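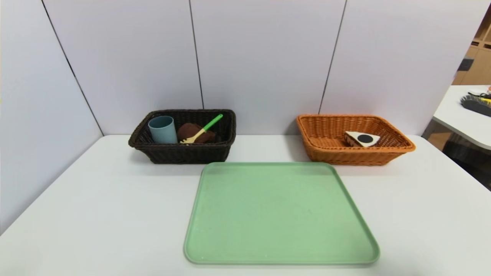

Sorting station at the Esurach demonstration room: two wicker baskets and the green tray.

Esurach opened its Doltimcombe site to trade visitors in July, and the main item on the programme was Belay, a tabletop pick-and-place kit sold with training as a service. Shanti Saxena and I attended the afternoon session for Brarkari, which is looking for a unit for its packing course.

The test bench is plain: a white table with pale partition panels behind it. The dark basket holds a light blue-grey cup, a brown item like a piece of bread, and a small green-handled utensil lying across it. The orange-tan basket has a toy slice of cake or pie. The standard task is to move named items from the baskets to the tray and back.

Boyang Fang gave the technical briefing. The customer records 85 demonstrations per task, sends them to Esurach and receives a trained model. He quoted 46 minutes for set-up by one person. The figures handed out covered 163 trials on the basket task. Failures were listed by item, and the utensil had the most: its handle rests at an angle and the grip point changes with whatever lies under it.

I asked about soft items. Fang said the grip force limit can be set per task but not yet per object. Retraining for a new basket takes 37 demonstrations if the tray stays the same.

Points still open: the price of retraining after the first year, and spare parts. Mihret Woldemariam is to send both in writing.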